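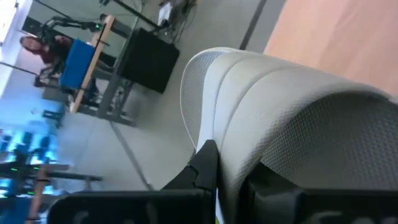
Spacer mesh gets sold by thickness, and thickness is the least useful number on the sheet. What matters in a padded part is how much height is left under load and how much comes back after the load is gone. A fine mesh face over padding, light gray, with a raised ridge along the top contour, is a common enough build, and the curve is where it gets hard to test. Flat samples pass. Curved ones creep.

2/ Test setup for the Ocampo samples: 100 mm squares, platen on top, 200 N held overnight, then a height reading at one minute and again at one hour. Same foam under all of them. Only the face fabric and the backing changed.

3/ The Trirkia mesh recovered fastest. The Eston was slower at one minute and level with it at one hour. If your part gets loaded all day, the one-minute number tells you very little.

4/ Grarnix 914 is the odd one. Good recovery, but the face yarn slides over the backing when the part is bent, so you get wrinkles on the inside of the curve. Bonding the layers fixes the wrinkles and costs you airflow.

5/ On airflow: measure it compressed. Every supplier sheet I have gives it uncompressed - a condition the fabric is never in once someone leans on it.

6/ Seams. A raised ridge stiffens the edge and hides the join, but it also takes the first of the wear. Batch 124 went through the abrasion drum with the ridge worn through and the flat areas still fine. Put your wear spec on the ridge.

7/ Cut direction matters more than I expected. Most of these meshes stretch further across the roll than along it. Run the stretch around the tight curve and the wrinkling drops by itself.

8/ Still to do: the same holds at 40 C, and a wash cycle before the second reading. The oven is booked until Saturday.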